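Tabletop Utensil Placement: data card and house rules

Version 4, last edited Sunday, August 18, 2024
Maintained by Blagoje Golob. Complaints to Jarosław Wysocka, who reads them.

Summary

675 teleoperated episodes on the Vollier bench, two arms, one table. A utensil goes into or comes out of a cup, with a bowl standing nearby. Episodes are stored in the Brevis layout. The loader in tools/ is the only one we support.

What "compliant" means in this card

The previous version said the data was "collected in line with good practice." I took that out. I asked which practice and got three different answers. A published safety standard tells you how to keep a hand out of a pinch point. It tells you very little about whether an episode is labeled properly, and I am tired of seeing one offered as proof of the other.

So the rules below are ours. They are local and short, and some of them may be wrong.

Rules for an episode

1. Objects are set before recording starts and not touched by hand until it ends.
2. Both arms are powered and logged, including an arm that has nothing to do.
3. Success is marked by someone who did not drive. The driver's own mark is kept in a separate field, driver_mark, and should not be used for training.
4. Failed episodes stay in. Deleting them needs a written note in CHANGES.
5. Nobody reaches over the table while either arm is enabled. Use the stop, then reach.

Rule 3 is the one people argue with. In the April audit the two marks disagreed often enough that I stopped trusting any success rate quoted without saying whose mark it was. That includes ours.

Labels

Object names are free text, and it shows. "Bowl," "pot" and "dish" may all be the same pink object. The Bellis split has a cleaned name field; the Dilon split does not. Do not merge the 2 splits and report one number.

"Utensil in cup" means the lower end is below the rim. It says nothing about whether a gripper is still holding the other end. If you need release, use the gripper state.

Spatula and cup, with the pink bowl beside them:

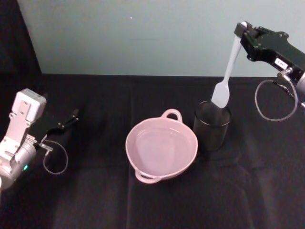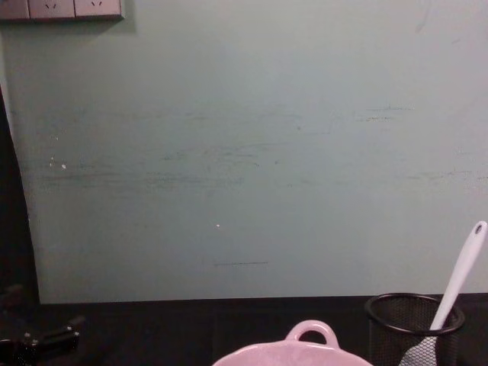
Known problems

Timestamps between the two arms drift in long episodes. We correct for this at export, and I have not seen a convincing test of the correction.

One bench, one wall color. A policy that scores well here has learned this bench until you show otherwise. Please don't write "generalizes" in a paper on the strength of the held-out split; it was held out from the same table.

Almost 4 hours of early recordings predate rule 2 and have only one arm logged. They sit in legacy/ and are left out of the episode count.

Changing a rule

Open an issue with the episode IDs that made you want the change. "Other labs do it this way" will be closed without a reply unless there is a link to their data.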